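# Sumevham's evening technician program gets a second home in Briltby

When the lights come up at 5:30 p.m. in the old Claden building, the parking lot is already close to full. People arrive in scrubs, in warehouse vests, in one case with a toddler being handed over to a grandmother at the curb. Then everyone heads upstairs for class, and for the next three hours the second floor is one of the liveliest places in Briltby.

Sumevham Community College opened its evening technician program there in November, and it's already the best-attended new offering the college has put on in years. The certificate takes 18 months, meets after work, and leads straight into the two-year applied science degree for anyone who wants to keep going. Students can start with a single course, too, and plenty of them did just that — a first try at college, or a first try in a long time.

The idea came from the night shift. Workers at several local plants had been asking for years why every hands-on class met at 10 in the morning, when they were asleep. Nayeli Huerta, who runs workforce programs for the college, took the question to employers and came back with a schedule that fits around the three shift patterns most common in the county.

"We had people driving to the main campus, sitting in the lot for an hour and then driving home again because the one section they could make was full," Huerta said. "I would much rather move the class than ask them to move their whole lives."

The first round drew 600 applications, which delighted the staff and also kept them up late. The college added sections, borrowed two instructors from its daytime programs, and found room for everyone who finished the paperwork. Huerta still answers a good share of the emails herself.

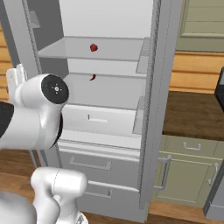
Courses cover electrical basics, motors and controls, shop math, technical writing and an introduction to programming. The math course has turned out to be a surprise favorite. It's taught in short units with a quick check at the end of each one, and students who miss a week for overtime can pick up at the next unit without falling out of the class. Several have asked for a second course in the same style, and the college is writing one now.

The money side is worth cheering about as well. Tuition for one course comes to less than many students expected, and a fund set up by the Sangkhawat Foundation covers books and fees for anyone working at least 20 hours a week. The full certificate costs $1,753 for county residents, payable by the month. No loan is required, and the application for the book fund fits on one side of a page.

There's a lot of life outside the classroom, too. Students have started a study table on the first floor before class, with a coffee urn and a sign-up sheet for rides home. One group that met there over fractions has moved on to planning a trip to the state skills contest in the spring. They don't have a team name yet, but they have a van!

Nine area employers have signed on to interview students who complete the certificate, and four of them will send supervisors to sit in on classes this term. Huerta hopes that some will come back as instructors, and the college is offering a short teaching course for people who know a trade well and have never stood in front of a room.

Registration for the next term is open now, both online and at the front desk of the Claden building. Advisers are there until 9 p.m. on class nights, and walk-ins are welcome. New students should bring a photo ID and a high school or GED transcript if they have one. Those who don't can take a placement check the same evening.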